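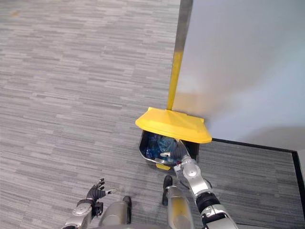

Chapter 6
Comparing Hands on Soft Objects

Most published figures for robot hands come from tests on blocks, cylinders and balls. These shapes are easy to buy and easy to measure, and they favour almost any hand that can close. A bag or a jumper is a harder test. It has no fixed width, it folds away from the fingers, and it can be half held, with one corner gripped and the rest hanging.

In this chapter we compare hands on a tidying task. The robot has to pick up soft items at floor level and deal with containers such as pedal bins and wastebaskets. The full set of trials runs to 389 grasps. Readers who have worked through Chapter 5 will know the scoring sheet, which is used again here with one extra column for partial grasps.

6.1 What is being compared

Two hands are discussed, the Favel and the Cutard. Both have separate fingers and an opposing thumb. They differ in how the fingers are driven and in how much force the controller allows before it stops closing. Each was run with the same Ruchti controller settings, so that a difference in the results could be put down to the hand.

Thin plastic film is the first material. It weighs very little, and a finger can push it aside without any change in the force reading. If there is something hard in or against the film, the reading may rise early and the hand may stop before the film itself is secure. 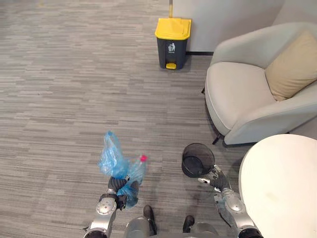

For this reason we score the bag and any object with it separately. A trial in which the bottle is held but the bag slides is marked as partial. Corina Ortner, who drew up the first version of the sheet, allowed 60 seconds for each attempt, and we have kept that limit.

Fabric is the second material. Thick cloth gives the fingers plenty to close on, but it also hides them. A camera at the head may lose sight of the fingertips, and the wrist camera then becomes the main source of information about the grip.

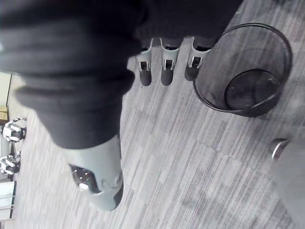

Paraschiva Căpraru's method is to judge a fabric grasp from the wrist view alone and compare that judgement with the force log afterwards. In 23 of the trials the two disagreed. Section 6.4 goes through these cases.

Before reading on, look again at the definition of contact area in Section 5.2.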